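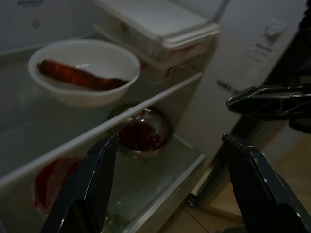

I have a soft spot for robots that drop things. A dropped bowl makes a racket, everybody comes running, and by lunch somebody has fixed the grip. What scares me is the quiet stuff, and my pick for the worst quiet fault is a fridge door that doesn't quite close.

We had one at Josimholm in January. The robot put away the groceries, pushed the door, felt it push back, and logged the job as done. It had felt the gasket, that's all! The door sat open a crack for 4 hours, and Rahel Kaufmann found it when she went in for milk. The log was green from top to bottom. I've read a lot of logs, and that one still bugs me (I printed it out and stuck it over my desk).
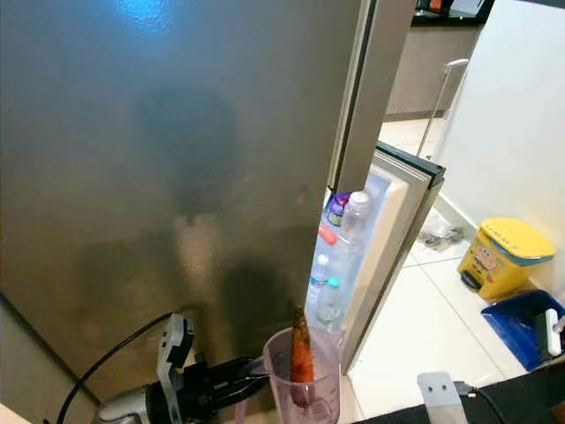 Carrot in the jug, lower door still open.

Now, Sabine Hamann thinks I'm making a fuss. Her view is that you add a timer, the thing beeps after 60 seconds, and we all go home. I like Sabine, and sure, add the beep. But a beep is for a person, and the whole pitch for these machines is that the person is in another room, or out buying more carrots. If the robot opened the door, I want the robot to look back and check it. With its cameras, I mean, before it gets to write "done" anywhere.

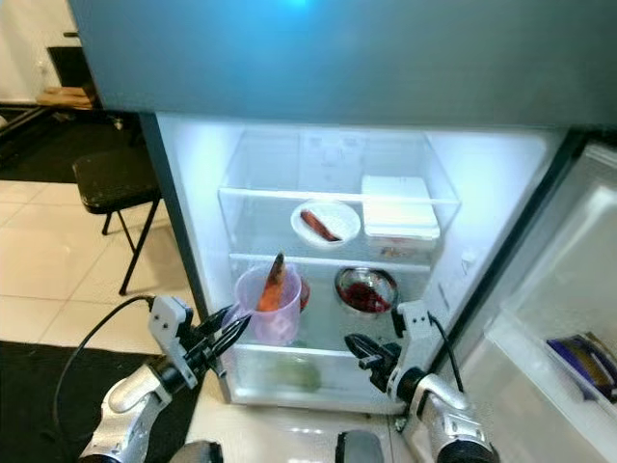 What I'd ask for

Two things, and neither is fancy. Log a door as closed only when it's been seen closed. And when the arm feels a push it didn't expect, stop and say so, even if that ruins a nice run. I'd take 300 whiny messages over one more green log and a warm shelf of meat.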